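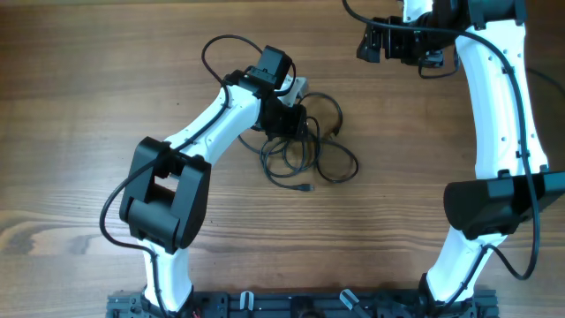 Mastwood Robotics Bench Team

I went down to the bench room one afternoon in April to ask our lead technician about the cable fault, the one that had the two-arm rig at Mastwood down for longer than any of us like to admit. I'd heard three versions of it over lunch and wanted the real one. We ended up talking for most of an hour (my coffee went cold, my own fault) and I came away with four pages of notes, so bear with me!

It started small. The left arm would stop in the middle of a reach, hold still for a second, then carry on. "You'd look up and it was already moving again," the technician told me. "So for a while we each thought we'd imagined it." Then one morning it didn't carry on. The wrist lost its signal with the arm stretched out over the table, the brakes never got the message, and the whole thing sagged down onto the wood.

Was anyone near it? "I was. I had my hand flat on the table, reaching for a screwdriver, and it came down 8 inches from my fingers. It's not a heavy arm but I wouldn't want it on my knuckles." I asked what went through their head and got a long laugh, and then a word I'm leaving out.

The first suspect was the software, because it's always the software. They rolled back to the older Tengate controller build and ran it overnight, and it dropped out again before breakfast. Then they swapped the power supply. Same thing. "That was the low point. I'd told everybody it was the power supply. I'd told them quite loudly."

What finally gave it away was the log. Somebody lined up the dropouts against the joint angles and nearly all of them fell with the elbow bent past the same spot. The cable goes along the white links and over that big black elbow housing, and at full bend it was being pulled tight enough to work a pin back in its plug. A little more on every bend, for 1,000 cycles or so before anyone noticed.

"So then you fix it by giving the cable more slack, right?" I said, feeling clever. Apparently that's how you get the other problem. Their first try left a loop so generous that it caught on the wrist. "We'd traded a pulled cable for a snagged one. I was pretty proud of that loop, too."

The fix they've settled on is a loop that swings out to the side at the elbow and comes back down along the lower link, with a new locking plug from Paltotero at the wrist end. The price was 32 dollars a plug, and I was told to print that, so whoever signs the orders can see it. The right arm never dropped out at all, though its plug is getting changed anyway.

There's a new house rule as well: hands off the table while the arms have power, even if your screwdriver is right there. Georgiou, the supplier, has been asked about brakes that clamp when the signal goes, and we're still waiting for a quote.

I asked about the heap of black cable by the wrist, and whether that was on the list too. "Yes, yes. It's on the list." Then the technician went off to find the cable ties.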